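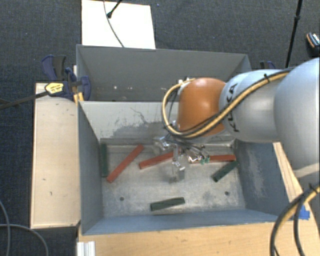 Bin-picking data collection passes 3,000 attempts

The Cundau project has now logged 3176 grasp attempts with the KUKA arm, Enikő Rácz reports. Each record holds the camera view before the grasp, the gripper pose and whether the bar was lifted.

The current set uses red and green bars in a two-bin layout. Runs go on unattended until the bin needs to be reshuffled by hand, almost 71 attempts on average. Bars lying close to a wall are still the weak point, and Ankit Saxena is adding more starts of that kind to the next batch.

Failed grasps stay in the set and are labeled the same way as the good ones. Please don't delete them from the shared folder.

Vilmos Fülöp will train the first model on the full set once the labels are checked. The next batch, with a third bar color, is planned for June. Anyone who wants a copy of the data can write to Enikő.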